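How to Reseal a Stone Countertop in an Evening

Quick version for people who have a kitchen to get back to. Did ours in June, took notes on the back of a receipt, typing them up before I lose it.

Skip to the steps if you already know your counter needs it. If you don't know, do the water test first.

The water test

Put a spoonful of water on the stone. Walk away for ten minutes. Come back and wipe. Dark spot where the water was? Needs sealing. No dark spot, leave it alone and go do something else. Test in a few places — by the sink, by the stove, and one spot that never gets used. Ours failed by the sink and was fine everywhere else. Sealed the whole thing anyway.

Engineered quartz doesn't need any of this. Granite, marble, most of the natural stuff, yes, usually. If you moved in and have no idea what you've got, look for paperwork in the kitchen drawers or ask whoever put it in. Ours came from a yard called Wernik and they still had the slip on file.

What you need

Penetrating stone sealer, a pint is plenty for a normal kitchen
Stone cleaner with a neutral pH
Two or three microfiber cloths, clean ones
A soft lint free cloth for putting it on
Painter's tape
Gloves
A timer, or your phone

I used Prilex because the hardware store had it. Cost me 40 dollars. Friend of mine swears by Wisteo, which I've used on a bathroom vanity and it smelled stronger but went on about the same. Either one. Read the label, the times are different and the label wins over anything I say here.

Don't buy the spray that cleans and seals in one go. Fine for topping up between real jobs. Not a real job.

Step 1. Clear it off

Everything. Toaster, knife block, the fruit, the mail. Tape the edge of the sink and the cooktop if sealer could get on them. Takes longer than the sealing does, plan for that.

Step 2. Clean

Stone cleaner, soft cloth, whole surface. No vinegar, no lemon, no bathroom spray. Acid eats marble and you'll have dull spots for good. Greasy patch by the stove gets done twice. Dried on crumbs come up with a plastic scraper held flat, never a metal one.

Old oil stain? Baking soda and water, thick like peanut butter, spread it on, plastic wrap over it, tape down the edges, leave it a full day. Wipe off, look, repeat if you have to. Do this BEFORE you seal or the stain is in there to stay.
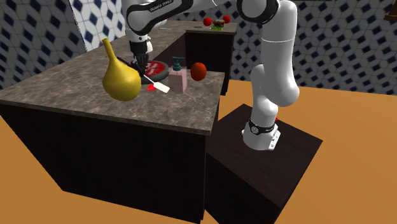 Step 3. Let it dry

This is where I messed up the first time. Wiped it, felt dry, started sealing. Got hazy patches all down one side. Stone holds water longer than you'd think. Give it overnight if you can. Clean after dinner, seal the next evening — so ok, the title is a bit of a lie.

Step 4. Small patch first

Pick a corner behind the coffee maker or wherever. Bit of sealer, wait the time on the label, buff off. Look at it the next morning if you're the careful type. Some sealers darken the stone a little. Some people want that. I didnt.

Step 5. Put it on

Windows open. Gloves on. Pour a little on the cloth and work in sections, an arm's length at a time. Even wet coat, no puddles. Overlap the sections a bit. Do the edges and the underside of any overhang, everbody forgets the overhang.

Set the timer. Mine said ten minutes. If a spot soaks in fast and looks dry before time's up, add a little more there.

Step 6. Wipe it ALL off

Dry microfiber, buff until nothing drags. Swap cloths when the first gets damp. Anything you leave on top dries to a sticky haze. If that happens, wet a cloth with a bit of fresh sealer, rub the haze, buff right away. Worked for me.

Step 7. Second coat, maybe

Wait the time on the label, then repeat 5 and 6. Light stone usually wants two. Dark granite often takes just the one. Do the water test again after it cures if you can't decide.

Step 8. Stay off it

No water for a full day. Nothing heavy either. We ate takeout over the coffee table.

After

Wipe spills when you see them, wine and coffee and tomato most of all. Dish soap and water for daily cleaning, not too much soap, it leaves a film. Trivets under hot pans. Cutting boards for cutting.

Water test again in a year. Ours gets hard use so I expect to redo the sink end sooner.

Used cloths — hang them flat outside to dry before they go in the trash, don't ball them up. Some sealers are solvent based and a wad of rags can heat up by itself.

Grout sealing is a different product, doing a page on that once I finish the backsplash.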